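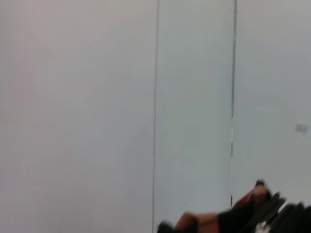
July, back bench, 4:15 pm

Linseed paint trials, continued. Gilberto Bermúdez mulled the second batch of zinc white this morning, same oil as before (Wunderlich, cold pressed, the older can). Went stiff faster than the first batch. He added oil by the drop until it would fall off the knife. Total oil not written down, so treat batch 2 as approximate.

Brushed out on primed boards, one coat, thin. Boards are the birch offcuts from the Granevness job, sanded to 180. Left two unsanded for comparison and marked them U on the back in pencil.

The July boards from the first batch are still tacky at the corners where the paint pooled. Middle is fine, a thumbnail doesn't mark it. Yellowing is hard to judge under the bench lamp, need to carry them to the door and compare with the chalk card.

Weighed the chalk for the next filler: 355 g, sieved. Lost a bit on the floor, swept up and thrown out, not reused. Glue size is Kastum pearl, soaked overnight, warmed in the double pot. It smelled off when I opened the jar. Made fresh. Old jar washed and on the rack.

Question for Gilberto: did the Skernano pigment get ground again or used as it came? The label says 500 g and the tub is well over half empty, but I can only find one entry for it. I see grit in the draw-down at the left end. Could be dust from the sander.

To do
Label batch 2 lids
Order muslin
Move drying rack away from the heater, top shelf boards are cupping
Check U boards again tomorrow before lunch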